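Date: October 5, 2023
Subject: Re: [lutmont-swap] Storing kids' building bricks, and are the Drundus bins worth it?

Hi all,

Jumping in on this one because I just spent most of September up to my elbows in bricks and I have opinions!

> We're trying to get a brick corner going at the Lutmont toy swap and I've been handed three garbage bags of mixed donations. Some of it is grimy, some of it is the big toddler size, some of it is the little stuff. Does anybody have a system for washing and sorting that doesn't eat a whole month? Also, is it worth paying for the Drundus stacking bins or should I just use shoeboxes? We have 14 feet of shelf and not much money.

First, the bins. I bought 5 of the Drundus ones when we were setting up our table in Toledo and I like them, but I wouldn't buy them again for a swap. They're lovely at home on a shelf. At a swap, people pull one out, carry it across the room, set it on the floor, and then it lives on the floor. Shoeboxes with the lids off do the same job, and when one gets stepped on you just recycle it. If you want something in between, Ivon (the restaurant supply place, not the hardware store) sells those shallow gray bus tubs that dishwashers use. Mine were scuffed seconds and I paid almost nothing for them. Kids can see all the way to the bottom without dumping the whole thing, and that alone will save you so much picking up.

On washing: please don't put them in the dishwasher loose. I did that. There is still a small red one somewhere under the spray arm and I've made my peace with it. What works for me is a mesh laundry bag, a bathtub, warm water (not hot, they can warp), and a squirt of plain dish soap. Swish, leave it alone for half an hour, swish again, rinse. I do maybe 500 small ones to a bag, any more and the ones in the middle don't get clean. Anything with a sticker or a battery comes out first and gets wiped by hand.

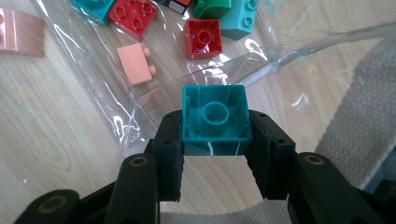 Drying is the part I got wrong for the longest time. I used to rinse a batch, spread it on a towel overnight, and box it up before work the next morning, and then a week later I'd open the lid and get that swampy smell. It was the water hiding inside. Look at the underside of a brick like the teal one, with the tube standing up in the middle and those little ribs along the inner walls, and you can see how many corners there are for a drop to sit in. So now I give everything a good shake in the bag, out on the back steps, and then lay them hollow side down on a cooling rack with a fan going. Two days for the little ones, and I flip the toddler size halfway through. Hair dryers are not worth it. You just chase bricks across the kitchen.

As for sorting, I'd say don't do it by color, however pretty it looks. It took me three evenings to do our first load that way and it was undone before lunch on swap day. I sort by size (toddler, regular, and "what is this"), then pull out wheels and people, and that's it. Wheels go first every single time, so keep some back for the afternoon crowd or you'll have tears.

The one other thing I'd do is weigh them. We fill gallon zip bags and let each family trade a bag for a bag, no counting and no arguing over which piece is rarer. Last time we sent home 44 bags and I only had to referee once, over a pirate ship hull. I keep a kitchen scale on the table for the people who bring theirs in a pillowcase.

Oh, and for the grimy ones: an old toothbrush and baking soda gets crayon off, but it does nothing for yellowing. I just toss the yellowed ones in with the rest. My kids have never once cared.

I've got two spare bus tubs and a pile of mesh bags if Lutmont wants to borrow them. I'm driving up that way with a box of puzzles anyway, so write me off-list and tell me where to leave them. And would somebody please take these puzzles?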